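Unit 4: Reading Contour Lines on a Scanned Map

A contour line joins points of equal elevation. On the Tapley sheet the lines are brown, and every fifth one is drawn heavier and labeled in feet. The heavy lines are called index contours. Find two neighboring index contours, subtract the lower from the higher, and divide by five to get the interval.

Lines close together mean steep ground. Lines far apart mean gentle ground. Where contours cross a stream they bend into a V, and the point of the V faces upstream.
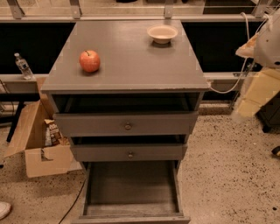
Groltia Map Skills Program
Revised October 2022

Closed loops usually mark hilltops. A loop with short ticks on its inner side is a depression. The summit of Mount Reltiton is printed as 1,701 feet, so it sits above the 1,700 line by a single foot.

Working with the scan

Open the Tapley sheet in Stunix and check that the grid is switched on. Measure along the road from the church to the bridge. The ground distance should come out at 2,000 feet. If it doesn't, your scan has not been calibrated and you need to go back to Unit 3.

For next class: draw a profile from the bridge to the summit. The bridge is at 600 feet. Use graph paper and label both ends.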